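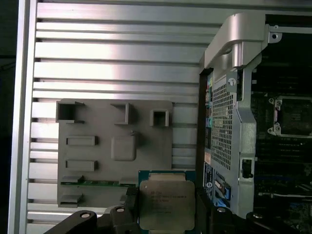

Open afternoon at the Ternthorpe workshop

I finally made it over to Wedville in June for the Ternthorpe open afternoon, after missing it two years in a row (one flat tire, one head cold). If you've never been, it's the low brick building behind the old feed store, and you'd drive right past it if they didn't put the sign out. Doors opened at 2, and by the time I'd found parking there was already a line for the lemonade.

The thing I'd come for was the computer bench. Ternthorpe has been trying out robot arms on desktop PCs - taking parts out, putting parts in, the fiddly stuff that I always do at my kitchen table while swearing under my breath. I fix up old towers for people in my neighborhood, so I have opinions on this! I've bent processor pins. I've dropped a screw into a power supply and had to shake the whole thing like a maraca. I wanted to see how a machine would cope with the same job.

They ran the demo in short sessions, 15 minutes each, and I stayed for three of them, which is probably two more than most people. The woman next to me had a kid on her shoulders who kept yelling "grab it!" every time the arm slowed down, and by the second session half of us were muttering it too.

What surprised me most was how much of the work is in the layout. I'd pictured an arm reaching into a box and that was that. But every small part gets its own spot on a gray plate next to the computer, with posts and blocks and little slots, and one of the staff told me they'd gone through 7 versions of that plate before they were happy with it. Seven! I keep my parts in a muffin tin, so I went home feeling a bit judged.

I only kept a couple of pictures worth posting, so it's a small gallery this time. 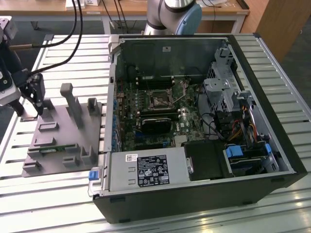 The Dell on its side with the cover off, and the parts plate over on the left. See the empty processor socket? And I love those blue drive handles.

I asked a lot of questions, probably too many. The one I really wanted answered was about pressure, as in how hard do the fingers squeeze, and the answer was a long one about settings that I followed for maybe a third of the way. The short version is that they'd spent a lot of time on it, and they started out on dead boards from the recycling bin before moving on to anything they cared about. Very sensible. I should have started on dead boards.

Over in the next room Kongkaew had a table with their sorting trays and some free stickers (I took four, sorry), and Gomell was showing a little conveyor that moved bottle caps from one bin to another and back again. I could have watched that for an hour. The bottle cap one had the biggest crowd by far, all of them under ten or over sixty.

A sign by the door said the workshop gets 3000 visitors a year, school groups mostly, and I believe it, going by the state of the carpet. If you're planning to go next time, get there early, bring a sweater because the back room is chilly, and don't skip the far end of the building where they keep the old milling machines. Parking is free behind the feed store, but it fills up fast.

I'll put up the milling machine pictures when I've sorted through them - there are a LOT.

Comments

toastrack: We were there too, I think that was my kid yelling "grab it." He's been saying it at dinner ever since.

mossy_dell: Do they let you bring your own computer in for them to try? Asking for my old tower that weighs as much as a goat.

Page author: @mossy_dell I didn't ask, but I wish I had! They have an email address on the flyer, I'll dig it out for you.

pinion42: Muffin tin is the correct method and I won't hear otherwise.

quietharbor: More of the milling machines please.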